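The Shirts That Stay Home

83 shares
4 comments

When I moved away from my parents' house, my mother gave me one advice about clothes: wash less, air more. I was nineteen and I thought it was only about saving water. Now I believe she was speaking about how long a person can keep a thing.

Most of us have a group of clothes that never go outside. They were good once, and then the collar became soft or the elbow became thin, and they moved down to the second life, for painting, for sleeping, for Sundays. In the town where I grew up we called them "home clothes," and a guest should not see them. My uncle had a home sweater so old that my aunt repaired only the repairs.
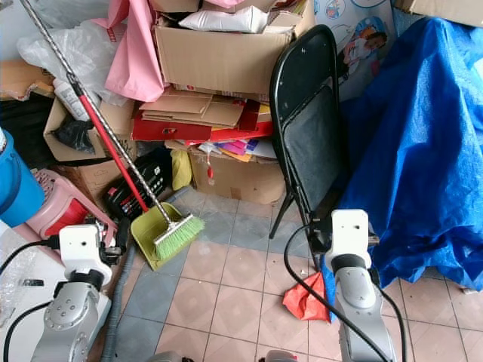 I began to ask people about these clothes in August, when I was sorting my own closet for the second time in one year. Nigel Whitlock, a retired tailor, keeps a gray work shirt from his first job. He has changed the collar 4 times. "The cloth on the back is still the same cloth," he told me. "So for me it is the same shirt." He learned the method from his teacher: you take off the collar, turn it, and sew the worn side down. It takes him one evening, with the radio on.

Not many people want to give an evening to a collar. The small repair shop Trasine, where I bring my own coats, told me that zippers and hems are most of their work. A customer will pay to make new pants shorter, but the old pants are left in the bag, and sometimes the bag is left in the shop.

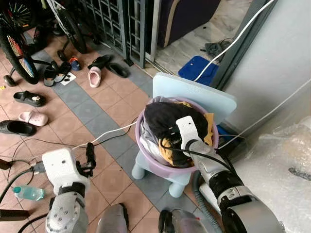 By Santeri Turunen
Staff writer, Home and Habits

I understand these customers. A new shirt can cost less than the repair, and it comes with all its buttons. But a new shirt also asks for something. It must be broken in, it scratches at the neck, and for the first weeks you are careful with it at lunch.

There is also the question of washing. Dark cotton suffers the most from hot water, and I have ruined enough of it to speak with some confidence. I turn it inside out now, I use the cool program, and I hang it in the shade. Wool I leave near an open window for a night. My mother would say I am slow to learn.

Last week I finally turned a collar myself, following Nigel's instructions on the phone. One point is longer than the other. I wore the shirt to the store anyway, and then home again, where I put it back on its hook beside the kitchen door.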